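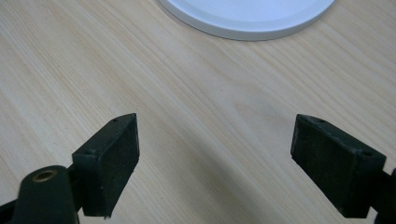
How often should the pads on a two-finger gripper be replaced?

When the pad edges have lifted or frayed enough to change the point of contact, or at 385 hours of closing work, whichever comes first. Light scuffing of the face is normal and does not call for replacement.

Unit 4 — Care of the Padded Gripper

Course handout, Automation Maintenance, Grormont Technical Institute
Last updated: Tue 4 October

4.1 Scope

This unit covers the routine care of the padded two-finger gripper fitted to the Nornex training cell. Students are expected to have finished the unit on lockout and to hold a signed bench card before touching the tool. The arm itself, the controller and the air supply are dealt with elsewhere and are mentioned only where they affect the gripper.

The same procedure applies to the handheld version of the gripper used at the teaching benches. The handheld tool has no drive connection to isolate, so section 4.3 may be skipped for it. All other sections apply in full.

4.2 Parts and terms

Finger. The rigid block that carries the pad. The fingers on our grippers are black plastic, with two small round holes along the top edge of each.

Pad. The soft, dark facing on the inner side of the finger. The pad provides friction and takes up small differences in the shape of the part. It is a wear item.

Bracket. The narrow piece that joins the finger to the moving linkage.

Bushing. A metal ring set into a plastic arm to carry a pivot pin. The bushings in the course kits have a brass color. A bushing that turns inside its plastic seat is a fault and must be reported.

Opening. The clear distance between the two pad faces when the gripper is fully open. Always measure from pad to pad. Measurements taken from the finger blocks will be too large by the thickness of both pads, and this is the most common error in students' written reports.

4.3 Making the cell safe

Stop the running program at the end of its cycle. Do not use the emergency stop as an ordinary means of stopping. Move the arm to the service position, in which the gripper hangs over the bench with its fingers open and nothing between them. Apply your lock and tag, then try the start button once to confirm that the cell does not respond.

Spring force may remain in the linkage after power is removed. Keep fingers out of the gap until the holding block has been placed between the jaws. The holding block is stored in the drawer under the bench and must be returned there. A screwdriver handle is not an acceptable substitute.

4.4 Inspection

Inspect the gripper in even light from above. Strong light from one side makes harmless scuffs look like cuts and can hide a lifted edge altogether.

Begin with the pad faces. Fine gray scuffs and a slightly fuzzy surface are the usual result of handling dry parts. Record them as "light wear" and continue. Next, examine the lower edges and corners, where a pad generally begins to fail. A small chipped corner with a little frayed material is recorded as "edge wear" and measured with the steel rule. Edge wear of 2 mm or less may stay in service. Anything greater requires a new pad.

Always replace pads as a pair. A new pad facing a worn one will push the part off center, and the program will then appear to have drifted although its stored positions are correct. In December, one group spent most of a lab session teaching new positions to a cell whose only fault was a single new pad.

Check the two fingers against each other. With the gripper open, their upper edges should stand level. Look along the edges themselves — a view from an angle will make the nearer finger seem larger or higher than it is. If one finger is truly low, check the bracket screws before suspecting the linkage.

Finally, look at each pivot. The bushing should be seated flush, with no cracks in the surrounding plastic. Move the linkage by hand through its full travel. It should move smoothly, without clicking.

4.5 Replacing the pads

Remove the finger from its bracket before removing the pad. Pads peeled off in place tend to leave adhesive near the pivots, where it collects dust.

Peel slowly from one corner and keep the pad in one piece if possible. Remove the remaining adhesive with the plastic scraper and a cloth dampened with Relora cleaner. Do not use a metal blade on the finger. Allow the surface to dry completely.

Lay the new pad along the top edge of the finger first, then press downward so that air can escape at the bottom. Clamp the finger in the pad press for 32 minutes. Students often shorten this step when the session is running late. A pad that has not been pressed for the full time will usually lift at a lower corner within a week, and the work must then be repeated by the next group.

Refit the finger and tighten the bracket screws a little at a time, alternating between them. The screws pass into plastic and need only light force.

4.6 Return to service

Remove the holding block. Clear the bench of tools, cloths and scraps of backing paper. Remove your lock and tag, and bring the cell back at reduced speed.

Run the lid test. Place a flat round lid on the bare bench, well beyond the open fingers, and have the cell approach, close, lift, hold and release it. A lid is used for this test as its low rim shows up faults that a taller part would hide. If the lid tilts as the gripper closes, one finger is low or one pad is proud. If it slides while held, look for cleaner residue on the pad faces.

Repeat the test 4 times. A single failure means the gripper does not return to service. Enter the result on the bench sheet with the hours reading — the reading is needed to schedule the next change and may not be filled in later from memory.

4.7 Notes for the report

The report should state the condition found, the work done and the condition left. Use the terms in section 4.2. Phrases such as "looks fine" or "bit worn" will be returned for correction. If no replacement was needed, say so and give the measurement on which the decision was based.

Shares: 32

Comments (3)

benchtwo: Does the 2 mm limit apply to the upper edge of the pad as well? Section 4.4 only mentions the lower edges and corners.

Course office: The limit applies to all edges. The wording will be corrected in the next revision.

m_evening_group: The drawer at the Sun Building bench has no holding block in it. We borrowed the one from the next bench and put it back afterward.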